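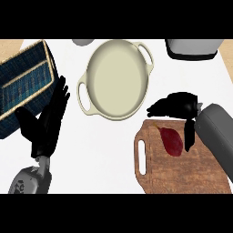 Simulated Kitchens Need Rules Too

Mar 14, 2022

Most written practice for two-handed manipulation covers physical cells: guarding, stop categories, payload limits. The simulated cell gets a paragraph, if that. Wullport, which trains hand controllers on rendered tabletop tasks, spent the winter writing down what it expects of a virtual scene before any result from it may be quoted.

The document is called Penine and runs to 40 clauses. Tõnu Rebane drafted most of them. The first group deals with layout. Every object must have a recorded start pose, and the tolerance on that pose must be stated in millimeters. Objects that play no part in the task stay in the scene and are declared as distractors.

Clause 12 covers the hands. Joint limits in the model must match the hardware data sheet, and fingertip friction must be measured on the real hand. "People tune friction until the fruit stays put," says Rebane. "Then they report the grasp rate." Under Penine, a change to any contact parameter voids earlier results.

Reporting is stricter still. A success rate needs at least 100 trials per task, with seeds published. Failed episodes are kept. In a trial audit at Dadside, Wumpini Abugri went through 1,545 logged episodes and found 2 task definitions that scored a pot as moved when only its handle had been touched.

Tiedemann has adopted the layout clauses and left out the reporting ones, citing storage costs. A revision is due in October. It will add a clause on cutting boards and other low, flat objects, where small errors in modeled thickness change the contact result.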